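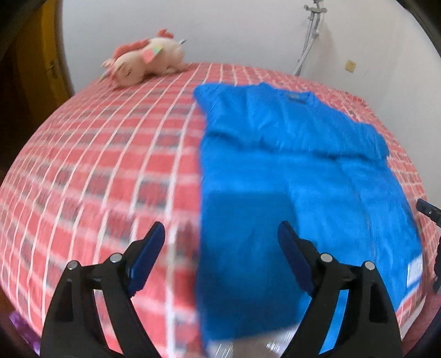 Ville Koskela wrote in to ask why his T-shirts come out of the drawer with a hard line across the chest, even when he folds them the same day they dry. He stacks them flat, 12 deep, in a drawer that barely shuts.

The stack is the trouble. The shirts at the bottom carry the weight of all the others, and a fold pressed like that for a few weeks will set. File them upright instead.

Folding on the bed

Use a made bed or any flat surface wider than the shirt. Lay the shirt face down and smooth it from the collar to the hem with the side of your hand. Pull the side seams straight.

Fold one side in toward the middle and lay the sleeve back on itself. Do the other side. You should have a long strip, a little wider than the collar.

Fold the hem up to just short of the collar, then fold in half or in thirds depending on how deep the drawer is. It should stand up when you let go. If it flops over, the strip is too wide.

Getting a set crease out

Mist the line with plain water, tug the cloth crosswise and hang the shirt for 2 hours. For heavy cotton, use a warm iron on the inside. Don't iron over a print.

Drying

Shake each shirt hard before it goes on the line or in the dryer. Take them out while the hems are still slightly damp and fold them once they have cooled and aired. Shirts left in a warm heap pick up creases that folding won't fix.

Nithin Menon adds that he keeps 3 shirts on hangers for work and files the rest. Thin knits do better in the drawer, as hangers leave bumps at the shoulders.

Next: getting candle wax out of a tablecloth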